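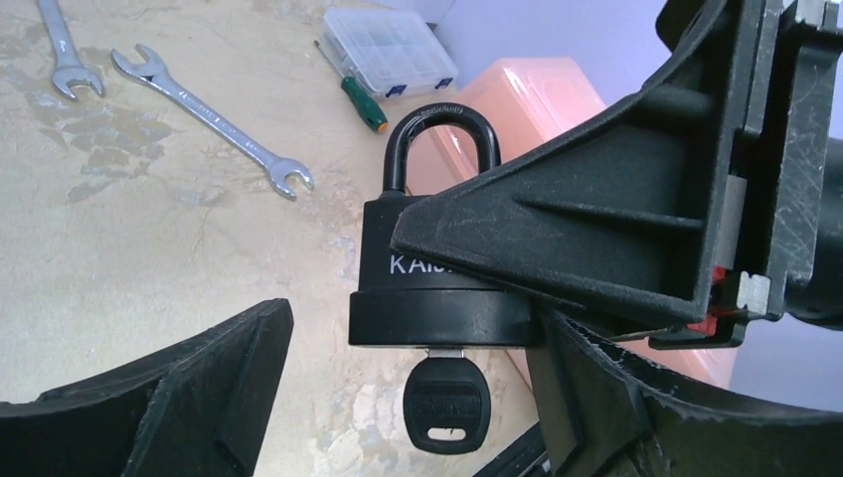 Sikside Adventure School
Ground Course for First-Time Jumpers: Handout 2, Check-In to Boarding

Most of what goes wrong on a first tandem jump goes wrong in the parking lot. People arrive late, hungry, in flip-flops, carrying a set of house keys the size of a grapefruit. Everything in your pockets wants to leave your pockets at terminal velocity, so everything in your pockets goes in a locker. Bring your own lock. A black padlock with a key in the bottom and a rubber bumper around the base will do fine, provided you take the key out and hand it to the front desk. A key on a string around your neck is still an object around your neck. We will ask you to remove it, and we will be charming about it twice.

Check-in time and jump time

These are different times. The gap between them is spent on paperwork, the weigh-in, the briefing, gearing up, and looking at the sky. On a clear Saturday it is seldom under 2 hours. On a breezy one, bring a book. Wind holds are called by the pilot and the chief instructor, and neither has ever been moved by the news that your cousin drove in from Drutley.

The weigh-in

You will be weighed in the clothes you plan to jump in. The harness has limits and so does the reserve canopy, and neither is interested in what you weighed in high school. If you have had shoulder dislocations, back surgery or a recent head cold, say so at this point. Ears that won't clear on the ground will be much less fun on the way down.

Reading the landing area

Walk out to the fence with your instructor before you gear up and find three things: the windsock, the landing circle, and the hard ground. The circle is pea gravel and grass. The apron beside it is old, blotchy and harder than you are.

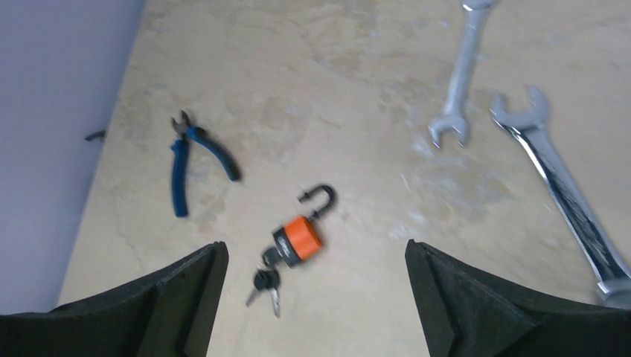 Fig. 1. Worn, mottled surface with faint cracks.

Find the windsock again from the plane if you can. You will be landing into the wind, which means toward the fat end of the sock. Students get this backward every week, and so did I for most of my first season at Skomdale.

Body position: the only part you have to remember

Exit. Head back on the instructor's shoulder, hips forward, heels up between the instructor's legs. Thumbs in the harness until you feel two taps. Think of a banana. If you can't think of a banana, think of somebody who has just been surprised by cold water.

Freefall. Arms out, elbows bent, chin up. Breathe. There is plenty of air up there and it is arriving quickly.

Landing. Legs up, knees together, toes toward the sky. Hold them there until told otherwise. We practice this in the classroom, hooking your hands under your thighs while seated at the edge of a table. It looks ridiculous. Do it 9 times anyway, and then once more when your instructor isn't looking.
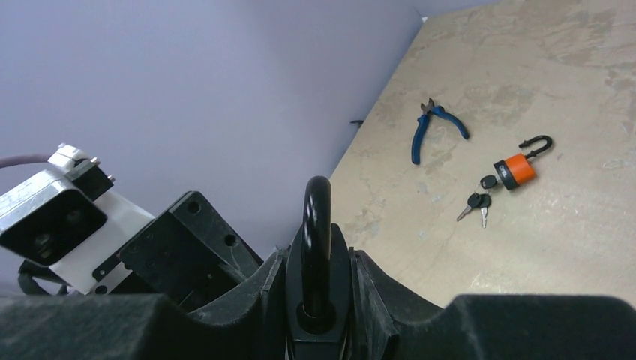
Fig. 2. Table edge, bare wooden top.

Sayaka Kobori, who wrote the original version of these notes, liked to have students run the whole sequence with their eyes shut. I still recommend it. In the door you won't remember a paragraph, but your legs may remember having gone up.

The ride to altitude

The climb takes longer than you expect. Your instructor will hook up all four attachment points on the way and tell you as each one is done. The straps will be tighter than seems polite. Please don't help, and please keep your hands away from every handle, loop and toggle, including the ones that look decorative.

You may be asked whether you are nervous. "Yes" is a perfectly good answer. "No" is also accepted, though rarely believed.

Before the next session

Read pages 1 to 3 of the waiver booklet and initial them in ink.
Eat breakfast. Moderately.
Lace-up shoes, no hooks, no sandals.
Contact lenses are fine under goggles.
Video packages are booked at the Yoshida hangar, door 322, before gearing up. After gearing up you won't be able to reach your wallet.

Briefings in October move indoors when it rains. Same start time, smaller room, worse coffee.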